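Satex two-finger gripper kit — good hands, worrying manners
Reviewed August 29, 2024
3 out of 5

I wanted to love this kit, and most days I do, so please read the whole thing before you decide. We bought ours from Andum last December for 2,894 dollars, and it went on the arm we use for picking household odds and ends out of a metal bin. Fitting it took an afternoon (the manual is lovely, with big clear drawings and a sensible parts list), and for months it picked up whatever we threw at it.

Then came the trouble. The fingers started opening partway through a lift with no error showing on the screen at all. It happened 4 times in one week, and the last one is the one that bothers me — the arm carried on to the drop point as if it still had hold of something, and then came back down much too low and dragged a fingertip across the floor of the bin. I hit the stop button myself, and my heart was going for a good while after!

The cause was a connector working loose at the wrist. Every time the arm turned, the cables tugged on it a little, and the kit comes with only 2 cable ties and no proper clamp. 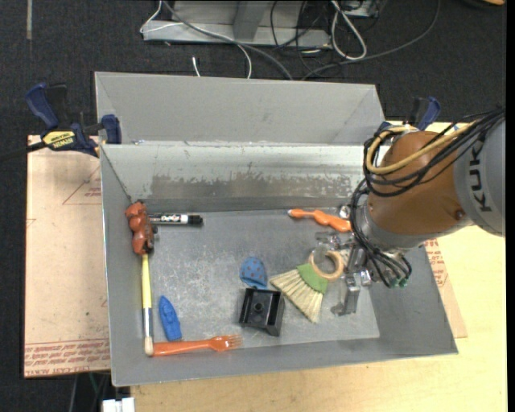
The bin and the gripper, with the cables running down to the wrist.

Civer, who handle the repairs, were patient and kind on the phone and sent a locking connector in 12 days. The older Xaba kit we had before this one stopped dead the moment it lost its signal, and I do wish Satex had done the same. Buy it if you need a delicate touch, but add a clamp, check the plugs every morning, and keep somebody near the stop button.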